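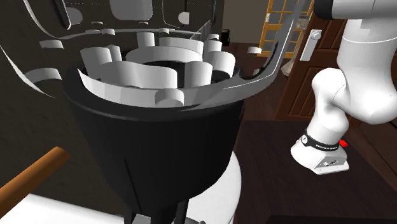

Runners who signed up for the Votach Lake 30K will be starting an hour earlier than the brochure says, finishing on the opposite side of the lake from their cars, and passing the same dairy barn twice. Race director Kadri Kivi announced the changes on 1st August in an email with the subject line "Small tweaks."

The new course replaces the out-and-back route along Quarry Road, which the county is resurfacing. The county told the race about the resurfacing in April. The race told the runners last week, after what Kivi described as "a lot of looking at maps and hoping."

Under the revised plan, the field will leave from the Votach fairgrounds at 6 a.m., head north on the old rail bed, loop the Kalniņš dairy farm, climb to the water tower, come back down past the Kalniņš dairy farm from the other direction, and follow the east shore to a finish line at the town beach. The fairgrounds, where everyone parks, are on the west shore. Shuttle buses will run back every half hour until noon. After that, Kivi said, it is a pleasant walk.

The climb to the water tower is new. Previous editions of the race were advertised as flat and fast, and the website still says so in large letters across the top. Kivi said the wording will be updated once she locates the person who has the password. In the meantime she has asked people to read "flat" as applying to the first part.

The distance remains 30 kilometers, and the course has been measured and certified. A sharp-eyed reader of the new map will notice a short spur into the parking lot of the Tikow Diner, around a light pole and back out again. That spur exists to make the numbers work. The diner opens at six and has asked that runners kindly stay on the pavement this year.

The race goes back to 1932, when it was a contest between the creamery and the feed mill to see which could get a man around the lake first. The creamery won, and the feed mill said he had cut a corner at the boat landing. Descendants of both parties still live in town and can be drawn out on the subject with very little effort. The lake road was dirt then, the field was tiny, and first prize was a ham. First prize is now a gift card to Clistia Running & Cycle on Main Street, though a ham is still awarded to the last official finisher, who has to hold it for the group photo.

Competition for the ham has become a problem in its own right. Last year two men in their sixties stood a few yards short of the line and invited each other to go first until the timing crew began taking down the clock. Both were given hams. This year the rule is that anyone who comes to a complete stop within sight of the finish is out of the running for meat of any kind.

At the faster end, the one to beat is Tavion Kasprzak, who has won the past 3 editions and would like a 4th. Kasprzak teaches shop at the regional high school and trains on the same roads he races on, which made him one of the first people to find out about the resurfacing. He ran up to the barricade in the spring, ran back, and sent Kivi a text. He says she replied with a thumbs-up.

He has since been up the water tower hill more times than he cares to. "It's a hill," he said. "You go up it and then your legs feel like somebody else's for a while. I don't know what people want me to say. The view's nice if you like the back of the high school."

His main worry is the farm loop. The lane is wide enough for a truck or for a few runners side by side, and because the course passes the barn in both directions, the leaders will be coming down as the rest of the field is still going up. Race staff will put out cones to keep the two streams apart. The farm has agreed to hold back the morning milk pickup until the last runner is clear, and has asked in exchange that people stop feeding energy gels to the calves.

Aid stations will be at the rail bed trailhead, the farm gate (going up), the farm gate (coming down), and the east shore picnic area. The two farm gate stations are the same table. Water and sports drink will be at all of them. The picnic area will also have the pickle juice that was introduced last year, reviews of which were mixed, and which Kivi said will continue until the supply is gone. She bought a barrel.

Music along the route will be provided by the high school pep band at the start and by an accordion player at the water tower. The accordion player was booked for the old turnaround on Quarry Road and was offered the choice of moving or being paid to stay home. He chose the hill. The pep band knows two songs suitable for six in the morning and will alternate.

Runners who no longer want to take part can move their entry to next year or transfer it to another person until the Monday-morning-quarterbacking stops, Kivi wrote, or until packet pickup, whichever comes first. There are no refunds. Shirts have already been printed with a map of the original course on the back. Kivi considered reprinting them, got a quote, and stopped considering it.

Entries are still open for the 30K and for the children's dash, which takes place on the fairgrounds infield and has not been altered in any way. Packet pickup is at Clistia Running & Cycle the afternoon before the race, and again at the fairgrounds from 5 a.m. on race morning. Drivers should expect delays on the east shore road until early afternoon.

Quarry Road is scheduled to reopen the day after the race.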